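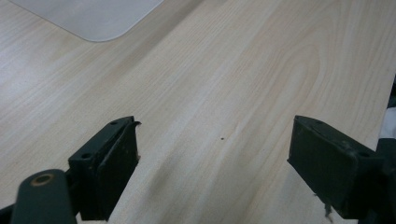

Flerach gripper

The Flerach gripper is a two-finger parallel gripper used at the Skatumby workshop for picking small parts off a bench. It carries its own camera, mounted behind the fingers and looking out between them, so that the same view serves both for work and for inspection. The gripper was designed at Skatumby and takes its name from the bench cell it was first fitted to. This article deals mainly with its upkeep.

Construction

Each finger is a dark green-black plastic block with a flat pad on its inner face. The blocks have recessed screw holes in the top surface, one near the tip and one further back. Behind the fingers is a rod-like part of the body, which has a brass-coloured ring set around a hole at its end.

The two fingers are driven together and are meant to arrive at the middle of the gap at the same moment. A covering is glued over each pad to give grip. It is a wearing part and is cut from sheet in the workshop. The blocks themselves are printed, and a worn block is replaced as a whole.

The fingers are handed. A left block will go on the right-hand side if forced, but the pad then sits at the wrong angle and only its edge touches the part. Replacement blocks are marked L or R on the underside for this reason.

Setting up

The gripper is set up over a clear stretch of bench. It is opened to its full travel, and the opening between the pads is measured at the tips and again at the rear of the pads. The Skatumby setting is 90 mm at the tips. The two readings should agree to within 2 mm; a larger difference usually means a loose finger screw, and both screws on each side are checked before anything else is adjusted.

The fingers are then closed on a gauge block and opened again. If one pad meets the gauge before the other, the linkage is out of centre. It is corrected at the adjuster under the body, a quarter turn at a time, closing on the gauge after each change.

The camera is set last. Both finger blocks must be in view when the gripper is fully open, with bare bench visible between them. Setting the camera before the fingers is a common mistake and means doing the job twice.

Wear and inspection

Wear shows first along the rims of the blocks and on the pads, as scuffs and light grey scratches. Light scuffing is accepted. The pad covering tends to go at the corners, where it lifts and then tears, leaving a ragged flap at the tip of the finger or a frayed scrap hanging from the lower edge. Both faults are visible in the camera view with the fingers spread wide, and routine inspection is done in that position.

A loose flap matters more than its size suggests. It can fold under the pad when the gripper closes, which tilts a thin part as it is lifted. It may also catch on the bench. Flaps are not trimmed and left in service, as the glue behind them has normally failed over a wider area.

Crumbs and specks on the bench are brushed off before the gauge is used. A dark speck on a pale top can also be mistaken for dirt on the lens. Moving the gripper a short way settles the question: dirt on the lens stays in the same place in the view.

Replacing a pad covering

Power to the gripper is switched off and the finger blocks are removed by their screws. The old covering is peeled away from the rear towards the tip, and the remaining glue is rubbed off with a cloth and a little spirit. The new piece is laid on without stretching and clamped for 4 hours. Coverings are changed in pairs, even where only one has torn, so that both pads are of equal thickness.

After refitting, the opening is measured again and the gauge test repeated. The work is entered in the bench log against the number of the gripper.

Variants

The Ginting pattern has longer fingers and uses the same body and screws. Its pads are narrower and their coverings are not interchangeable with the standard ones. A later type, made for the Dedmont cell, clips the covering in place and needs no glue. The parts list for the standard gripper is workshop sheet 142, last revised in May.

See also

Parallel gripper
Finger pad
Gauge block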